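Cukance Desk 1728: four months in

By Bontu Yimer

I bought the Cukance 1728 in July to replace a folding table that wobbled every time I typed. It is the wider of the two sizes and comes with a light wood-grain top, rounded corners and a round cable hole.

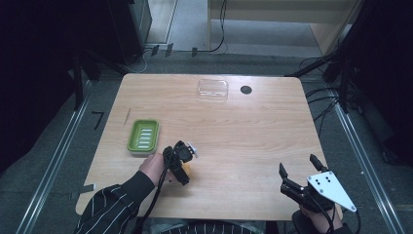
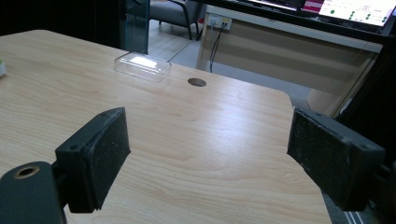
Photos: Mebrat Ejigu

Assembly took most of an evening. The legs bolt on with 4 screws each and the holes lined up on three of them. The fourth needed a second person to push the leg inward while I started the screws by hand. The instructions are drawings only, and step 6 shows the crossbar upside down. Use your own hex key if you have one. The one in the bag is soft and started to round off before I was done.

Once it was up, it stayed steady. I use a heavy monitor on a clamp arm and the top doesn't flex under it. Typing doesn't shake the screen. The height is fixed, and at five foot four I find it a little tall, so I added a footrest.

The finish is fine but it marks. A metal lamp base will leave a line if you drag it. Coffee wipes off if you get to it the same morning. I tried Brillora wood cleaner on one corner and it left a haze, so now I use a damp cloth.

The cable hole takes two power cords and a thin charger. A large plug won't fit through, so you have to feed the other end up from under the desk. There is no cable tray. I screwed in a cheap one from Pesteo and it holds.

Delivery was two boxes on different days. The second one had a crushed corner, but the part inside was okay.

I also looked at the Nasution writing desk. It has a drawer, which I would have liked, but the top is too shallow for a monitor and keyboard.

Rating: 4 out of 5. I took a point off for the hex key and the drawings.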